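Visit report: the Braron open day, and what we should do with our equipment money

I went to the Braron open day in February with a question and a number. The question was whether a small packing operation like ours should be putting money aside for a robot arm in the next budget. The number was what we have left in the equipment line, which I kept to myself until the end, and even then only gave to the man with the coffee pot.

Braron sells and installs arms made by other companies. They don't build anything themselves apart from tables and guarding, and they were fairly open about that. The showroom is in the front half of an old carpet warehouse. There were 13 visitors signed in on my sheet, most of them from food and drink, one from a hospital pharmacy, and two who I think were from a competitor.

The morning began with slides. I have sat through enough vendor slides to know that the payback chart always crosses the line in year two, and so did this one. It assumed two full shifts, every working day, with the arm replacing one whole person per shift. We run one shift. On the days when orders are thin we run half of one. When I put that to the presenter she agreed the chart would look different and said they could rerun it for us. I asked for the spreadsheet instead, so we can put in our own hours. It has been promised. It has not arrived.

After the slides they walked us past a row of stations. The first was an Otari arm stacking cartons, quick and very loud, behind a fence. It would do the job at the end of our line, but it would also take up the aisle we use for the pallet truck, and moving the aisle means moving the charging point. None of that is in the quote. I paced the footprint twice and I don't see how it fits without losing a bay of racking.

The second stop was the one I had come for: small item handling, on a bench, with mixed goods. Bottled drinks are nearly a third of what we pack, and they are what slows the line when the sizes change. 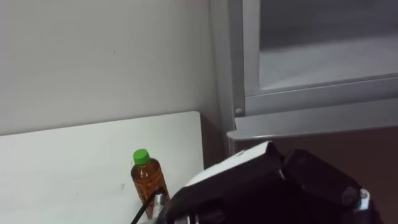

What does a gripper add to the price of an arm? On the Braron sheet it is a separate line, along with the mounting plate, the cabling and the software license, and together they came to more than half the price of the arm itself.

I would not have guessed that. The advertised price, the one on the banner by the door, is for the arm with nothing on the end of it. By the time you have something that can take hold of a product you are in a different conversation. I asked whether one gripper would cover bottles, pouches and boxed sets. The answer was that it depends on the pouches. I asked for a trial with our own goods and was told that trials are charged, with the fee credited against an order. So we would pay to find out whether we want to pay.

Cables deserve a line of their own in anybody's plan. A cable running to a gripper gets flexed every time the arm moves, and I wanted to know how often it has to be changed and who changes it. Braron's service sheet lists cables as wear parts, not covered by warranty. A replacement set is not expensive, but a technician's visit is, and the nearest technician is four hours from us. They do offer a course so that one of our own people can do it. The course is two days, off site, and is also not in the quote.

The third station was Golik, which is the software that sits on top and tells the arm what to do. The demonstrator was good and I liked her. She said a new product could be taught in an afternoon. We carry 64 product lines, and they change with the season. I did the sum on the back of the agenda and came out with 64 afternoons, and she said it would get faster as we went. Perhaps it would. I'd want to hear that from a customer.

Which brings me to references. Braron gave us one, Kokkonen, a cosmetics packer, and to their credit they let me ring them without anyone from Braron on the line. Kokkonen are happy on the whole. They bought the arm for one bottle in one size and it does that bottle all day long. They have not used it for anything else. They also told me that installation ran over by 13 weeks, most of it waiting for guarding to be signed off, and that they paid temporary staff the whole time.

My view, for what it is worth to the budget meeting:

I would not put an arm in this year's plan. The case rests on hours we don't run. I would put in a small amount for the paid trial, provided we choose the goods ourselves and include the squashy pouches and the tall bottles. If the trial goes well we will have real cycle times to work from. If it doesn't, we have spent a little and can stop talking about it.

Before anyone signs for the trial I want three things in writing — the spreadsheet with the formulas left in, a full price including gripper, cables, guarding and training, and the yearly license cost for Golik after the first year. The salesman said that last figure was "under review." I would like it to be finished being reviewed before we are the ones paying it.

I would also get a quote for a better case sealer. It was not on show at Braron, and I don't expect it would draw a crowd, but the sealer stops our line more often than the bottles do.

The coffee was decent and parking is free. If anyone else goes to the next one, bring ear plugs for the Otari station and ask to see it run with a product that isn't theirs.

Back to top | Contact | Visit reports | Page last changed 2018-03-07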